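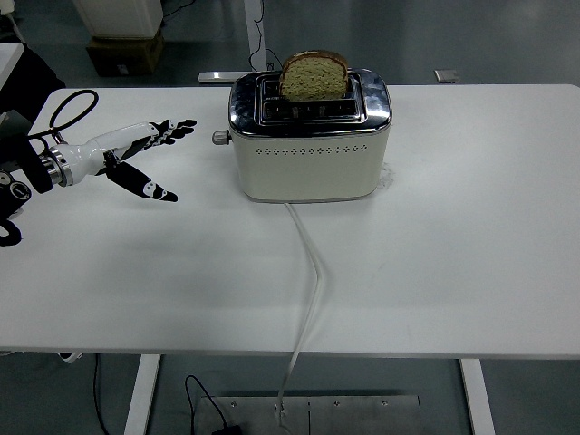 Home | Lists | Archive | Thread | Previous | Next

Filed under: demonstrations, data collection, kitchen tasks

Subject: Re: [manip-data] toast, again
From: Perrine Vasseur
Date: 2025-03-02

Andri Zürcher wrote:

> We have 2652 episodes in the Esaritz set and 700 of them are
> toast. Does the policy really need more toast? Also, could
> someone decide whether an episode starts with the arm parked
> or with the hand already next to the bread. I have found both,
> sometimes from the same operator on the same afternoon.

Andri,

Yes, more toast. I'm as sorry as you are.

The trouble with the 700 is that nearly all of them have bread in both slots. The policy has drawn the obvious lesson and believes a toaster with one slice in it is a toaster somebody hasn't finished loading. Thịnh watched it wait at one for most of a lunch break. So the new batch is one slice, rear slot, front slot empty, hand coming in from the left. I'd like 100 good ones before we touch the lever at all.

On the start pose: hand open, over the table, well short of the toaster, fingers toward it. Not parked. If you find a parked start, trim it, don't delete it. Yasmine has a script for this and will pretend she doesn't.

Other things, in no order:

- Leave the cord running down the front of the table. Aurélien tidied it behind the toaster for one session and success dropped by a third, so apparently we have trained a very expensive cord detector.
- Failed grasps stay in, tagged "miss". Please stop tagging them "almost".
- Fresh slice every 4 episodes. The Tekeck loader won't check this for you, and old bread sheds.

Bagels are a separate thread and I am not reading it.

Perrine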